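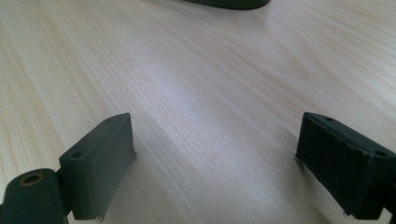
Issue 2, page 20

About Riveck

By Shaohua Luo
March

Riveck is a small company that makes one product and the service around it. The product is a hand-held gripper, called the Rendness. A person holds it, opens and closes the fingers, and does a normal job with it: puts a cup on a shelf, folds a towel, closes a drawer. The camera on the tool records what the fingers do. Later, these recordings are used for teaching a robot arm the same job. Our customers are university labs, small automation firms and a few high schools with a strong robotics club.

I started the company with my colleague Echeverría, after we had both worked for some years in a firm that installed robot arms for packing lines. The arms were good. The teaching of the arms was slow, and it needed a specialist at the customer's place for many days. We thought that the people who already know the job should be able to show it with their own hands, and that the tool for this should not cost more than the family car. So we rented a room, bought a second-hand printer for plastic parts, and made a very ugly first model. It is still in the cupboard.

What we sell

The Rendness kit costs $1,495. In the kit you receive the gripper with two fingers, the camera mount, a charging cable, a spare pair of finger pads, a small screwdriver and a printed manual of 20 pages. The camera itself is not included, as many labs already have the one they like. If you are not sure which camera will fit, please write to us before you order, and we will check it for you at no charge.

The fingers are dark green. Customers ask about this colour more often than I expected. It was the colour of the first good batch of plastic we could get, people began to recognize it, and we stayed with it. Each finger turns on a pivot, and the hole in the pivot has a brass-coloured ring set into it. In our early model there was no ring, and after some weeks of daily work the hole became wider and the finger had a small play from side to side. For a person this is nothing. For a robot that must learn from the recording, it is a problem.

The block at the end of each finger is the part that touches things, and it is fixed with screws, so you can take it off on your own table. We have chosen common screws which can be bought in any hardware store.

About wear

I would like to write openly about the pads, because it is the most common subject in our mail. The covering on a pad is a wearing part. With use, the surface becomes scuffed, and a thin strip can begin to peel at the lower corner. The left and the right pad do not always wear in the same way, and after a while one can look quite different from the other. This depends on how you hold the tool and on what you pick up.

A little fraying does not stop the work. Please do not pull at the loose strip, as it will take more of the covering with it. Cut it with small scissors, close to the pad, and continue. When the strip reaches the middle of the pad, or when light things begin to slip, it is time to change. We test every new covering material for 2,000 closings before we offer it, and we write the result in the manual, also when the result is not so flattering for us.

We recommend to change both pads together, even if one still seems fine. It is possible to change only one, and some customers do it, but then the grip is uneven and you will notice it with paper and thin cloth.

How we work with customers

Most orders begin with a telephone call. We ask what kind of job you want to teach, what the table is like, and how many people will hold the tool. It may sound strange to ask about a table. But a pale wooden top with a window near it gives strong patches of reflected light, and the grain and colour of the wood become part of every recording. We do not say that one table is right and another is wrong. We only ask that you know what you have, and that you record on more than one surface if the robot must later work in more than one room.

For customers who want more help there is the Skindstead service. One of us comes to you for 2 days. On the first day we set up the tool and practise with your people, usually with very simple things, such as opening the fingers wide over an empty part of the table and closing them slowly at the same speed. On the second day we record the real job together and look through the recordings. We start at 9:00 in the morning and we prefer to stop before everybody is tired, because tired hands make poor recordings. Travel is charged at cost.

Schools can borrow a kit for one term. We ask the teacher to sign for it and to send it back with a short note on what was broken. These notes have been very useful to us. The screwdriver is in the kit because of one of them.

What we do not do

We do not sell robot arms, and we do not train the software for you. There are other companies for that, and we are glad to work beside them. We also do not keep your recordings. They stay on your own computer, unless you send us a piece of one for help with a problem, and in this case we delete it when the problem is solved.

Repairs

A gripper that comes back to us is opened, cleaned and checked by Echeverría, and you get a written list of what was changed. In the first year we pay for the repair, except for the pads. After that you pay for parts and return postage only. If the body is cracked, we will tell you what a new one costs before we do anything.

We answer letters and e-mail ourselves, in English, Spanish and Chinese. Visitors are welcome in the workshop in the afternoon, but please call first, as the bell at the street door is hard to hear when the printer is running.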